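Clearing the table: what the dish-handling robots can teach you, and what they can't

Filed under: Kitchen, Dishes and Sinks

Every few months a reader sends me a link to a robot doing dishes and asks whether they should hold off on buying a new drying rack. My answer so far has been to buy the rack. The latest batch of mail was about a write-up from Hanen, where a small group has been teaching a pair of arms to clear mixed plates off a tabletop and put them in a tub. The headline version, which is what most of you saw, said the arms "learned to clear a table" from 200 demonstrations. I read the long version. Then I read it again with a pencil.

Some of it is useful at your own sink. Some of it I don't believe yet.

What they did

A person steers the arms through the job, picking up plates and setting them in the tub, while everything gets recorded. Do that 200 times and you have a training set. A program is fitted to the recordings and then turned loose to try the job by itself. The group's claim is about how the recordings should be made. Isauro Becerra, who wrote most of the method section, argues that you get a better result if the plates are scattered differently every time, with mixed sizes and rims and a few things on the table that don't belong in the tub. The usual approach, he says, is to set out the same few plates in nearly the same spots, and then the program falls apart when a plate moves a hand's width.

I can believe that. Anyone who has taught a child to load a dishwasher has watched the same thing happen on the night you serve soup.

They tested with 40 tries on each version, scattered against tidy. The scattered version did better. How much better depends on which table you look at, and this is where my pencil got busy.

The plates are the problem

A flat plate on a flat table gives you almost nothing to hold. You and I solve this without thinking: slide it to the edge, or tip it up with a fingernail under the rim, or press down on one side. Two stiff fingers have a harder time. Lowered from above, they need to straddle the rim, one finger inside and one underneath, and there may not be room underneath.

Now add variety. A plate with a raised foot is easier than one that sits flush. A coupe shape with no real rim is worse than a diner plate with a wide one. Clear glass is its own headache, as cameras tend to see the table through it. The Hanen people did put glass in with the rest, and I give them credit. A lot of demonstrations stick to one solid color.

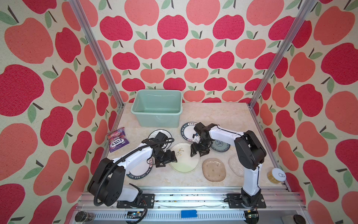 Two arms at work among the plates, with the green tub at the back. The clear oval glass plate is at the right.

What I could not find anywhere in the write-up was a result broken out by type of plate. If the thick rims go in the tub every time and the glass never does, I'd like to know. An average over everything hides exactly what a cook would ask first. I wrote to the group and got a polite note from Johannes Venter saying the per-plate numbers were "being prepared." That was in November. I am still looking forward to them.

Other things I marked in the margin

A try counted as a success if the plates were in the tub when time ran out. Nothing is said about how they landed. Putting a plate in a tub and dropping a plate in a tub are different skills, and one of them costs money.

The tidy version and the scattered version were recorded by different people. Becerra mentions this in a footnote. If one person was simply steadier at steering, you would see some of the same improvement, and the scattering would get the praise.

Time limits. Each try got 5 minutes. I cleared my own kitchen table on Tuesday while the coffee brewed, with a phone wedged under my chin, and I am not fast.

Nothing was dirty. I realize this is how everybody does it and I suppose I would too. But grease changes what slips, and a smear of dried egg will glue two plates together well enough to lift both. A table after supper is a different place from a table set out for a trial.

A second group, at Perron, tried the same idea with cups and reports a much smaller gain. The Hanen paper cites them in one line and moves on. I'd have liked a paragraph.

None of this means the idea is wrong. Mixing things up during practice is sensible and I expect it helps. I just don't think 40 tries and a footnote get you to "learned to clear a table."

What you can use at home

Going through the method section did send me back to my own habits. These held up in my kitchen.

Leave space between plates when you set them down to be cleared. Overlapped rims are how chips start, and they make it hard to get your fingers in. If the counter is crowded, stack by size and be done with it.

Pick up flush-bottomed plates from the table's edge. Slide the plate until a third of it hangs over, with your other hand already under it. Don't do this with a rough unglazed foot on a soft wood top, or you will be reading my scratch page next.

Handle glass plates first. I used to leave them for last, thinking I was being careful, and by then the sink was full and I was in a hurry. Clear glass disappears in sudsy water. I now do ours alone in the tub before anything else goes in.

Get a tub with a flared rim. A straight-sided one looks as if it holds more, but you end up scraping your knuckles and standing plates on their edges. With the flare you can lower a dinner plate in at a slant. Mine came from the hardware store in Wilthorpe and has outlived 2 drying racks.

Keep the tub in the middle of your reach. Mine used to live at the left end of the counter, for no reason I can remember, and every plate from the right side crossed over all the others to get there. Moving it saved me more bother than any gadget I own.

Take away what isn't dishes before you start. Snack bags, jars, the mail. A half-folded bag on the table will catch a sleeve, and it always seems to be sitting on the spot where you wanted to put something down. The researchers leave clutter out on purpose as a test. You aren't being tested.

Mix up how you teach it. This is the one piece of the Hanen result I'd pass on without a warning attached. If you're showing a kid or a new roommate how to load the rack, don't show them with the same six matching plates each night. Hand them the odd platter. Let them work out where the gravy boat goes while you're standing there.

Letters on this subject

A reader in Novport asks if a gripper-type plate lifter, the hand-held kind for hot dishes, is worth having. For pulling a pie plate out of a steamer, yes. For clearing a table, no, it has the same trouble with flush rims that the arms do. Check that the jaws have a soft lining and try it over the sink with a plate you don't like.

Another wants to know if decorated plates need different handling. For lifting, no. For washing, metallic trim and painted designs on top of the glaze are the ones to worry about. Use a soft cloth and skip the dishwasher unless the back says otherwise. Run a fingertip over the design; if you can feel it standing up from the surface, treat it gently.

And one person wrote to say I am too hard on the robot people and that in a few years I'll be eating my words. Possibly. I would be delighted to – off a plate that something else has washed. Until the per-plate numbers show up, I'm keeping my tub where it is.

Next time: cloudy glasses, vinegar, and why I've stopped recommending the overnight soak.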